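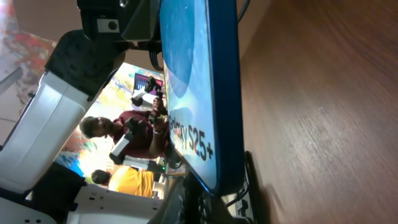 Replacing the two-way radios on the estate maintenance contract has been on the agenda since March, when Voltov confirmed that spare batteries for the old handsets would no longer be made. The replacement proposed is push-to-talk over the mobile network, run as an application on ordinary smartphones. Office staff may already know the sort of handset meant: a Galaxy S25+ in a thick blue case is well within what the application needs, and cheaper models will also do. What matters more is coverage. The Jirnorov site has two plant rooms below ground, and neither can be served from the street.

The survey took signal readings at 35 points across both sites. At eight of them the level was too low to hold a call. All eight are below ground or in the lift lobbies, and Kwak has quoted for indoor repeaters to cover them.
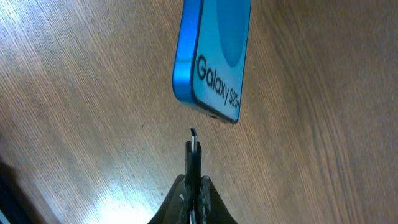
Galaxy S25+ and USB-C connector.

Charging arrangements will change. The old radios sat in a six-way dock in the stores. Phones will be charged by cable at the same bench, and each shift should hand over units with enough charge to last until the next changeover. Batteries of 4000 mAh or more are specified — smaller ones may not last a night shift with the channel left open.

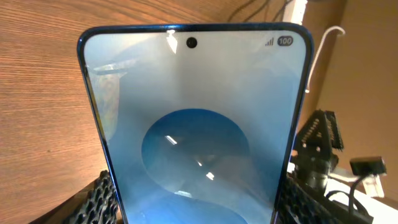 A reader at Fekell writes that the delay between pressing the button and being heard matters more than battery life, and asks whether it was measured. It was. On a good signal the delay was short enough for normal working, but it grew noticeably when a handset moved from Wi-Fi to the mobile network. The supplier has been asked to set the application to stay on one or the other during a call.

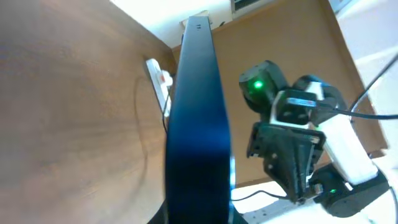

Another reader asked whether the old radios could be kept for use during a network outage. They can, for as long as the present batteries hold up. The licence stays in force, and one set will remain in each gatehouse on channel 2. The monthly radio check will carry on as before, with results entered in the site log.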